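My brother-in-law's jersey has finally arrived

So the Trultotum hockey sweater turned up on 1st November, which was a relief, as I'd ordered it way back in August and had pretty much given up.

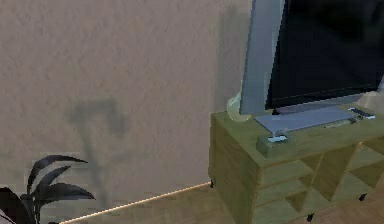
Quick background if you're new here. My husband Khurram and his brother Hammad have followed the same minor league team since they were kids, and Hammad has been wearing the same faded T-shirt to every home game for years. The collar is basically string at this point! I wanted to get him something decent – the heavy kind with the stitched crest, in the old green and cream.

Sizing was my big worry. The medium fits like a large, and the sleeves run long (good for Hammad, he's all arms). I ended up ordering two sizes and sending the bigger one back, and the refund showed up fine. The stitching is neat, the numbers lie flat, and it doesn't itch over a thin shirt.

My only gripe is the care label, which says hand wash only. Hammad does not hand wash anything, so I guess it'll be coming to my house after every game. Khurram now wants one too, in a large, with the away colors.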